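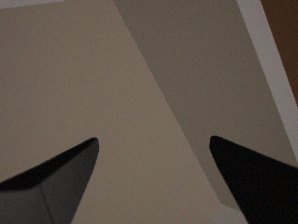 4.2 The packing bench at Trikwood before and after

When we first sat down with the staff at Trikwood, a firm that bottles and boxes bath oils for small shops, we had expected most of the talk to be about speed. It was partly about speed, of course, and the managers at Eshun (who own the site) had a good deal to say on that score. But the people at the bench kept bringing us back to something rather more homely, namely who decides what happens next when a bottle is standing somewhere it shouldn't be. Under the old way of working that was settled with a glance across the bench, and often with a bit of a grumble, and it took no time at all.

The arm was first tried out in simulation, and the staff were invited to watch and to say what they thought, which they did very freely. Figure 3 is taken from these sessions. The arm hangs well clear of the work surface with nothing in its gripper, and to the right of its base a slim purple bottle stands on top of a brown block, with a short purple cylinder a little way off. We found that plain arrangements of this kind were the best way to get a conversation going, and we are very grateful for the patience with which people sat through so many of them.

Figure 3. The simulated arm with bottle, block and cylinder.

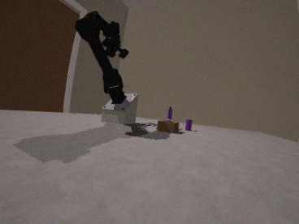
Melati Jugah told us that she did not mind the arm taking over the lifting, and that her shoulders would be glad of it, but that she would like to be asked before the order of the work was changed, and not to hear of it from a notice by the kettle. We heard much the same, in gentler or stronger words, from most of the 17 people we interviewed.

Two worries came up again and again. The first was about the small judgements, such as setting aside a bottle whose cap looks crooked, which had never been written down as part of anyone's job and so had not been counted when the hours were worked out. The second was about company. With the arm in place, one person would look after a stretch of bench that used to be shared by two, and several of the older hands spoke quite movingly about the chatting that got them through the busy weeks of December.

Eshun has since agreed that the bench rota will be drawn up with the staff, and we return to how this went in Section 5.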